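Search this site Enter a word

Why Is a Fleece Blanket So Soft and Warm?

Do you have a soft blanket at home, the kind you want to put your face into? Maybe it has flowers on it, or leaves, or checks.
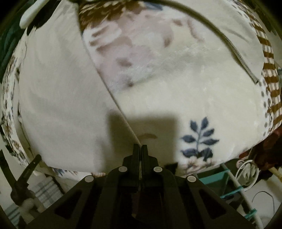 Many soft blankets are made of fleece. This word is a little confusing. A long time ago, fleece was only the name for the wool of a sheep. Today we also use it for a fluffy cloth that is made in a factory, and no sheep is needed.

How is the cloth made?

Most fleece blankets begin as polyester, a kind of plastic. The plastic is melted and pushed through very small holes, like water through a shower head. It comes out as long, thin threads. Then a machine knits the threads into a big flat cloth.

At first this cloth is not fluffy. It must go under rollers with tiny wire brushes. The brushes pull up little loops and hairs from the cloth. After that, a sharp blade cuts the hairs so they all have almost the same height. The soft, hairy side is called the nap.

Try this: move your hand over a blanket in one direction, and then go back the other way. One way feels smoother – the hairs are lying down. Sometimes the color looks darker or lighter too, because the light falls on the hairs in a different way.

Where do the flowers come from?

The flowers and leaves on a blanket are often printed with dye. A dye is a color that goes into the threads and stays there. On fluffy cloth the edges of a flower can look a bit blurry, as every small hair carries its own piece of color.

Why does it keep you warm?

A blanket does not make heat. You make the heat! Your body is like a small stove that works all day and all night. Between the hairs of the blanket there is a lot of air, and air which cannot move is very good at keeping heat in one place. If you fold the blanket, you have more layers and more air between them.

How do we wash it?

Read the label first, or ask an adult to read it with you. Many fleece blankets like cool water and no hot iron. Too much heat can melt the ends of the hairs, and then the blanket becomes rough.

New words

Nap – the soft, hairy side of a cloth
Dye – a color that goes into threads
Polyester – a plastic that can be made into thread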